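Ropa de punto: nueva pauta de doblado y almacenaje

Boletín de la sección textil de Gornwood, 2 de septiembre

La pauta de doblado para prendas de punto fino queda modificada en tres apartados: superficie de trabajo, orientación de la prenda y formato final. Los cambios afectan a las camisetas de manga corta y a las piezas similares de algodón. Las camisas de tejido plano y los pantalones siguen con la pauta de marzo, que no se ha revisado.

El formato anterior, en rollo, permitía 78 prendas por módulo Hilletti de cuatro baldas. Con el formato rectangular apilado, el mismo módulo admite 100. La diferencia procede del hueco que dejaban los rollos entre sí y del margen superior de cada balda, que quedaba sin aprovechar. El módulo estrecho, referencia Moschos, pasa a 42 prendas y conserva la separación por tallas.

La superficie debe ser lisa, despejada de costuras de mantel y de fundas, y más ancha que la prenda extendida con las mangas abiertas. Se desaconseja doblar sobre la propia pila, práctica habitual en los turnos de reposición, porque el peso de la prenda superior desplaza los pliegues de las inferiores.

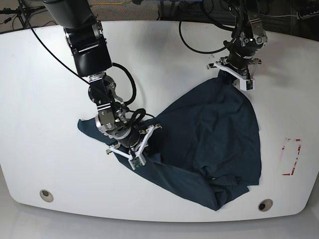
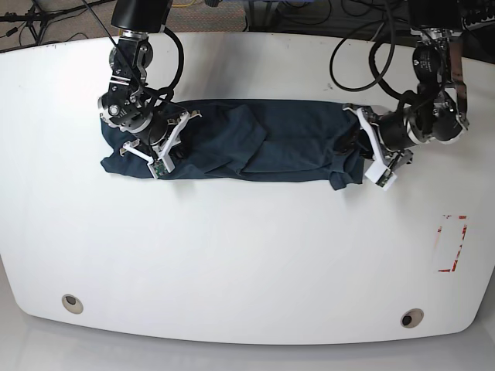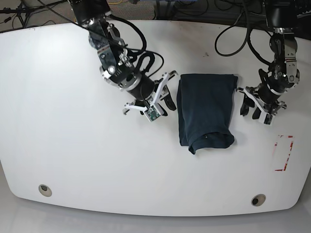
El orden de los pliegues es ahora fijo. Primero se extiende la prenda con el delantero hacia abajo y se alisa desde el centro hacia los costados. Después se lleva cada lateral hacia el eje, con la manga vuelta sobre sí misma, y se cierra en dos pliegues transversales empezando por el bajo. El error más frecuente es pasar al pliegue transversal con el largo todavía arrugado: una tira larga y estrecha como la de tela azul marino de la segunda fotografía, con los bordes irregulares y una esquina asomando por debajo, conserva esos defectos si se cierra tal cual. Conviene volver a abrirla. La tercera fotografía sirve de referencia para el contorno, aproximadamente rectangular, aunque la medida exacta depende de la talla y se consulta en la tabla de cada módulo.

Las telas oscuras requieren una comprobación adicional. Sobre fondo blanco el contorno se distingue bien, pero los pliegues interiores se leen mal con luz cenital, de modo que la revisión se hace con la mano plana y siguiendo el eje largo. Si se nota un escalón, hay una manga mal recogida.

En el almacén Flora se han repasado 121 prendas con la pauta nueva. Las incidencias anotadas corresponden en su mayoría a cuellos vueltos, que no afectan al apilado pero sí a la presentación en balda. Se añade por ello un paso: antes del último pliegue, el cuello se asienta con dos dedos y se comprueba que la etiqueta de talla queda hacia dentro.

Las tablas de medidas están disponibles en el tablón de cada planta. Los módulos montados con el formato anterior se convierten a medida que se vacían; no es necesario desmontar pilas completas.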